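The Pencil Problem

Last updated: September 2020
92 shares | 30 comments

So there I was at ten to midnight, eating dry cereal out of the box and watching a robot arm think about a knife.

It wasn't really thinking, and it wasn't really a robot arm either. It was a drawing of one, inside a program called Trodia, and the kitchen it lived in was made up as well. I'd put that kitchen together myself over the summer. I chose the marble. I chose the cracked grey wall, which Deirdre said looked like the inside of a castle toilet, and I was more hurt by that than I let on.

The idea (my idea, my whole thesis, three years of my one life) was called Korken. You gave Korken a messy worktop and a sentence, something like "pick up the knife and leave everything else alone", and it was supposed to work out the knife from the rest and go and get it. The trick was that it had to guess what it would knock over before it moved. Everybody else's method looked, then grabbed. Mine had a little worry first. I was very proud of the worry.

The trouble was the pencil.
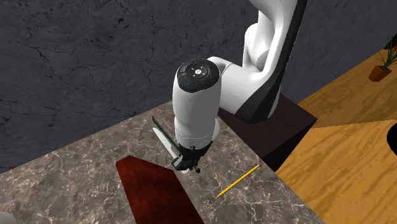 I'd set it off on the long run at teatime: 698 tries, each with the clutter thrown down a bit differently, and a tidy little log that wrote "pass" or "fail" at the end of every one. Passes, mostly! Lovely fat columns of them. I'd already composed the email to Deirdre in my head. I'd got as far as deciding whether to use an exclamation mark.

Then I made the mistake of reading the notes next to the passes.

I'd asked Korken to write down what it was worried about each time, mainly so I'd have something funny to put in the appendix. And it was worried about the pencil. Every single time. Knife on the left, pencil miles off on the right, and still: pencil. Big red board right under its fingers, just asking to be clouted? Pencil. I scrolled and scrolled. It was like reading the diary of somebody with a crush.

I rang Deirdre. You're not supposed to ring your supervisor at midnight, but Deirdre Ó Dálaigh keeps the hours of a badger and she picked up before I'd worked out what to say.

"It's frightened of the pencil," I said.

"Which one of you is?"

"Korken. It passes, but it's only ever worried about one thing. I don't think it's guessing at all. I think it's learnt that I like pencils."

There was a long pause and I could hear a kettle going at her end.

"Do you put one in every kitchen?" she said.

I did. Of course I did. I'd put the pencil in on the very first day because I was bored of spoons, and then I'd copied that kitchen for the next one, and the next, and so on through the whole lot. The potatoes came and went, the lids came and went. The pencil was always there, near the edge, ready to roll off. Korken had never needed to learn what falls over. It had only needed to learn yellow.

"Take it out," said Deirdre, "and run it again."

"The draft's due in 5 days."

"Then I'd take it out tonight." And she was gone, off to her tea.

I didn't take it out tonight. I want to be truthful about that. I sat there with the cereal and had a proper argument with myself, because the number was good, you see, and the number was true. It had passed what it passed. I could have sent it to the Albers people in the morning and they'd have clapped. Flatari, the method I was meant to be beating, had been tested on kitchens a good deal kinder than mine, and I'd never heard of anyone losing sleep over it.

I opened one more kitchen, just to look at. I told myself I was checking the lighting. 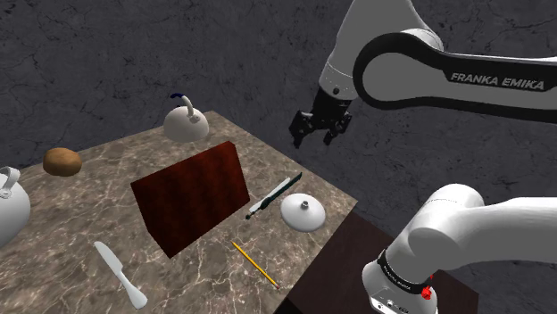
I remember my gran's kitchen better than I remember most people. She had a drawer that stuck and a biscuit tin with no biscuits in it, and she moved through all of it without looking, elbows everywhere, and never once broke a thing. I asked her how she did it and she said she'd broken plenty, love, just before you were born.

That's what was missing, I thought. Korken hadn't broken plenty. I'd given it one thing to be careful of and it had been careful, good as gold, and I'd been about to hand in its carefulness as if it were sense.

So at twenty past one I deleted the pencil. It took one click and I felt like I'd drowned a kitten. Then I went through and shook up all the rest, so the thing by the edge might be anything, and I pressed go.

The first line of the log came up while I was putting my coat on.

Fail.

The note beside it said: worried about lid.

I took my coat off again and went to look for the milk.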